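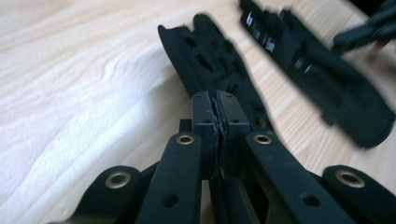

Light wood tabletop, black finger tips closed on a strip of foam.

Studio and Guest Area Walk-Through, with Comments
Ravville Morning Radio, Studio B
Prepared by Jasmina Shehu, guest producer
Season: May through the end of the summer tour visits

Hello again, everybody. This is the list we go through before any in-studio guest comes in, and it applies whether the guest is a movie star with a publicist and two assistants or a local singer who took the bus over with her guitar. I have kept the comments from the last walk-through under each item, because the comments are where most of the useful stuff ends up. If you are filling in for me, please read the whole thing once with a cup of coffee before you start ticking boxes.

ARRIVAL AND ENTRANCE

1. Front steps swept, handrail firm, mat lying flat.
OK. The mat has a corner that likes to curl up on the left, so I turned it around and it's behaving for now. If it starts again, take it up altogether and let me know.

2. Side door opens from the inside without a key.
OK. Please keep the fan line away from this door. When the Skerkberg boys came in for their album week we had a lovely crowd, very sweet and very loud, and they had filled the whole side path before the first song was over. It has to stay clear on their account as much as ours.

3. Rope posts set out, with a gap for strollers and wheelchairs.
Needs attention. One post is wobbly at the base. I tightened it by hand, but that's only going to last so long. Kosmas has it on his bench.

4. Sign-in sheet at the desk, with a line for children's names.
OK. More guests are bringing their kids along these days, and I think it's wonderful -- but we do need every child written down, with the name of the grown-up who is looking after them. "Plus family" is no good to us if the alarm goes off.

GREEN ROOM

5. Walkway between the couch and the snack table clear.
OK after moving the coat rack. It had wandered again. Its home is behind the door.

6. Kettle cord tucked back and out of reach.
OK. Same goes for the curling iron in the makeup corner, which I found plugged in and switched on with the room empty. I know how rushed it gets before a live spot, I really do, but please unplug it between guests.

7. Food labels facing out, allergy card filled in.
OK. Please ask the guest's team the night before, and ask about the children separately. We had a very gracious actress in from the Rallis movie whose little boy couldn't have nuts, and her assistant only thought to mention it in the hallway, by which time the cookie plate was already out.

8. First aid kit sealed and in date.
Needs attention. The kit is in date but the seal is broken and the small bandages are nearly gone. Whoever is using them for new shoes, I sympathize, but write it on the card so I can restock.

STUDIO B

9. Cables taped down from the wall to the desk.
Needs attention, fixed on the spot. The tape had lifted near the guest chair, right where a person's heel goes when they stand up to wave at the window. I pulled up the old run and laid fresh tape. Check this one every single time, even if it was done the day before.

10. Boom arms hold their position when let go.
OK on the host side. The arm on guest mic 4 sinks slowly, and during the Zurkton interview it came down far enough that the poor man was talking into his own collar by the second commercial break. Kosmas tightened the joint and it held all through our test. Keep an eye on it.

11. Headphones wiped down, volume at the low mark before the guest puts them on.
OK. Low mark means the strip of green tape. Children get the smaller pairs from the drawer, and a producer sets the level, never the child and never the parent, however musical the parent may be.

12. Extra chairs for family members behind the marked line.
OK. We have room for two. When a star turns up with a bigger family than that, the rest can watch from the green room, where the sound is better anyway.

13. Red light working above the door.
OK. Tested from both sides.

14. Extinguisher in its bracket, pin in place.
OK. Tag number 224, checked and initialed.

PERFORMANCE CORNER

15. Riser locked, edge tape bright enough to see under the lamps.
OK. The edge tape is getting dull but will do a while longer.

16. Lamps clipped, safety chains on.
OK. The 1000 watt lamp gets very hot and should be off for at least 20 minutes before anyone touches it. I know it's tempting to swing it over for a quick selfie with the guest. Ask Kosmas, and he'll find you a nicer light.

17. Monitor speakers pointed away from the front chairs.
Needs attention. One had been turned toward the seats, probably when the floor was mopped. Turned back.

STILL OPEN

Rope post base: Kosmas Vasilakis.
First aid restock and new seal: me.
Guest mic 4 arm: check again before the next live show.
Edge tape on the riser: order a roll, no hurry.

Please initial the copy on the clipboard when you have done your round, and write your comments in full if you can. "Fine" doesn't tell me much a month later. The clipboard hangs by the Studio B door, and if the pen has walked off again there are more in my top drawer, under the lozenges.

Jasmina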